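To: the Honditon Households list
Date: May 6, 2026
Subject: Re: Sorting the table before packing a box

Quoting from last month's digest, message 314:

> We have gone over to the Onton way of packing and would
> recommend it to anybody. Everything that might go in the box
> comes out on to one table first, where you can see it. Food at
> one end, household at the other. You pack straight off the table
> into an open box and whatever is left over plainly wasn't needed.
> It takes no time and you never leave anything behind.
>
> Heavy first, light last, soft things in the gaps. A table by a
> window is best.

I have my doubts about nearly all of this, and having tried it I have more of them.

Take "everything on one table". A table in a lived-in room has things on it already. It has the mug and the fruit and whatever came home in a carrier bag, and none of that is going in any box. So before you've sorted a thing you are sorting what is for sorting from what merely lives there. The Onton sheet skips this. I suspect whoever wrote it has a spare table.

Then there is the matter of boxes already full. If your small bits are kept in clear plastic boxes, do they come out on to the table as well, or does the box count as one item? I left mine shut. The stack took up the far part of the table and the big container with the fabric in it took up a good deal more, with its plastic bag bulging over the top, and that was most of my clear sight gone.

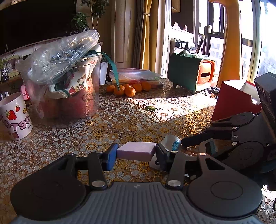
Strawberry mug, mandarins, fabric tub and storage boxes on the one cloth.

I'd also query the window. Sun across a patterned cloth is pleasant to sit at and a nuisance to sort on. Anything shiny or see-through gets lost in it, and a lace pattern is busy enough without help. If you are going to do this at all, take the cloth off or throw a plain sheet over it. I did neither, so I can only grumble.

As for "heavy first, light last", I agree in principle, but a food box is mostly light things in awkward wrappings. Bread squashes. Dried stuff in a thin bag doesn't squash so much as crumble, and then you have a bag of crumbs. Neither is heavy, so by the rule they are equals, and the rule goes quiet about which of them gets sat on. My own test box came to 983 grams on the kitchen scales with its food in, and I couldn't have told you which thing was the heavy one.

What I will grant is that an open white box in good light is easy to pack. You can see right to the bottom. I've always used brown ones from Risemside and had to feel about in the corners, and I may change over on that account alone.

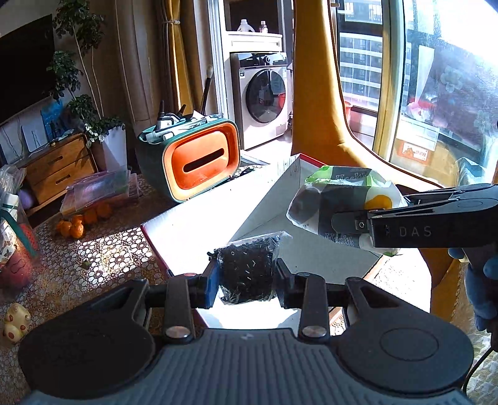 Bread shouldn't be in the same box as anything dried in the first place, according to one reply I had off-list, as a split bag will get into everything and bread picks up smells through the wrapper. The same person packs bread alone in a cake tin and says the Onton people are thinking of tins and jars when they say "food". That may well be right. It would have been kind of them to say so on the sheet.

The claim I mind most is that whatever is left over "plainly wasn't needed". Flat, crumpled packets are what get left over, in my experience, and it has nothing to do with need. They slide, they lie at an angle, and they look like empty wrappers from a chair away. I very nearly binned one. Before you clear the cloth, pick up each packet and feel it.

So my version, for what it's worth: move the things that live on the table to the sideboard, leave full boxes full, do the food on its own and the household things another day. It takes longer. Mine took 2 evenings, and I don't believe anyone who says it takes no time.

If somebody has done the Onton way in a small flat and found it worked, I'd like to hear how big the table was. 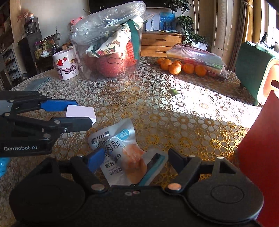

McKinnon

PS - The foil packet says low fat on the front, in Chinese, and original flavour, with a picture of the meat. It still has no end of the table to go to as far as I can see, because by then I had a pale lilac block in the food end as well and had stopped keeping the ends apart.

PPS - The digest link in April's footer goes to the wrong month. Could whoever looks after it have a look? I had to go back through 5 pages to find the message above.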